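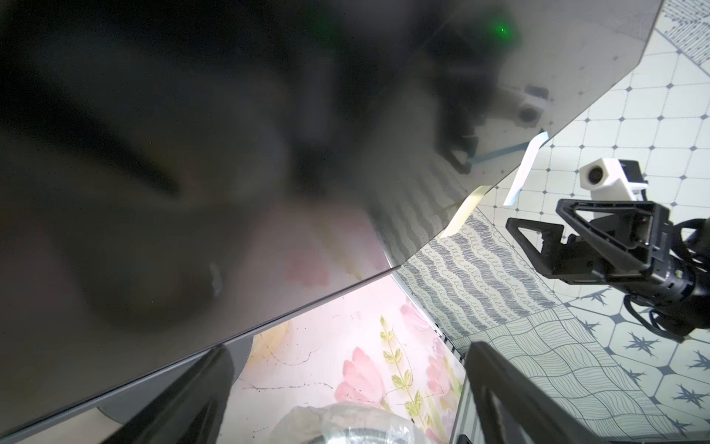 Page last changed: July 2018

Search this site Enter keywords Go

About us

Jolum is a robot handling workshop in Stollow. We write and test house rules for arms that share a table, and we train the people who run them.

Our current rule book has 220 entries. Most are short. An arm with an open gripper keeps out of the other arm's path. Glossy or tinted panels get a slow approach, as reflections can mislead a wrist camera. Cables are checked before every shift — at the joints first. Patterned table covers stay in use, so that nothing is tuned to one plain background.

Operators log up to 200 runs before they may sign off a rule change. Changes are issued each October, and old copies are taken off the benches.

Visits are by arrangement with the front desk.

Recent items
Bermúdez bench: revised speed limits
Isar project: rules for two-arm work
Form 646: reporting a contact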